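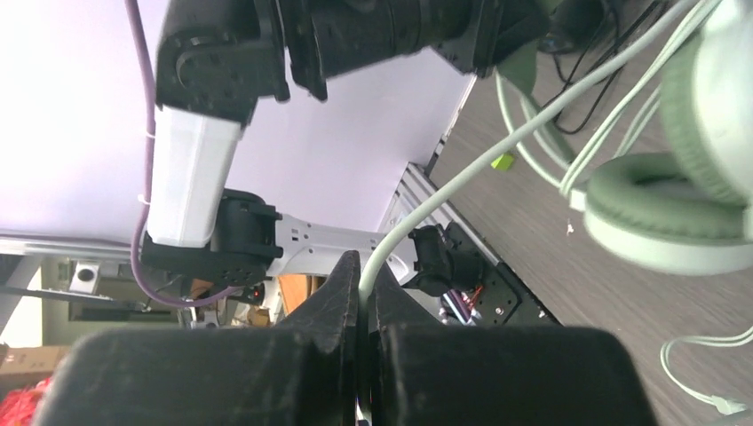

## Saturday, the day the left arm quit

What a day! I'm writing this with my shoes still on because I want to get it all down before I forget the order of things.

We were on the cable job for Clondance again. Pick up the pale green headphone cord, hold it, bring it round so the second arm can take over. Simple for a person, awful for a pair of arms, and I love it more every week. A cord never lies the same way two times running, and the headphones get dragged along if you pull too hard. When a grip lands well and that thick green line lifts off the wood in one smooth curve, I still want to cheer (and today I did, out loud, with my mouth full of bagel).

Then the fault. I had just started a fresh run after lunch. The right gripper had the cord, the left arm began its reach, and a bit past halfway it stopped dead. No grinding, no jerk. It just held there over the table like it was thinking. The screen said it had lost the elbow joint. I cleared it, sent the arm home, tried again. Same thing, same spot. Third try, same spot! I was annoyed for maybe a minute and then very happy, because a fault that comes back in the same place is a fault you can find.

My first guess was heat. Wrong, the joint was barely warm to the touch. My second guess was the new Wastiren motion software, which we put in this week, and I'm a little ashamed of how fast I blamed it. I rolled it back. Arm stopped in the same spot. Sorry, Wastiren.

So I did what I should have done first. I hit the stop, cut the power, hung the tag on the switch, and moved the arm by hand with my ear right up against it. At close to 90 degrees of bend I could feel the purple cable go tight. One of the white ties had been pulled too snug when we redid the wiring, and it had slid along the link. Past that point there was no slack left in the loop, so every long reach was tugging on the plug at the joint. Half a finger's width of travel, and there went the signal.

Snipped the tie, gave the loop more belly, put on 2 new ties without cranking them down. Power back on, slow speed, full reach. It went all the way! I ran it for 60 cycles and had my hand by the stop button for the whole lot. Not one drop.

The part I keep chewing on is what the right arm did while the left one was stuck. It kept hold of the cord and kept pulling. One side faulted and the other carried on as if all was well. With a headphone cord that means a scuffed ear cup at worst. The cell going out to Grorkadska has the same setup, and people there reach in to load parts by hand. I don't want a stopped arm and a moving arm sharing a table with somebody's wrist in between.

I wrote it up as a safety matter before I left, and I've asked Lemaire to hold the shipment until a fault on either arm stops both. It should be a small change in the wiring of the stop circuit and a slightly bigger one in the code. I already have half of it sketched on the back of the parts list.

For Monday: check the ties on the right arm too, get the longer plug with the latch, put the old Wastiren version back to the new one and say something nice about it. Also bring more bagels.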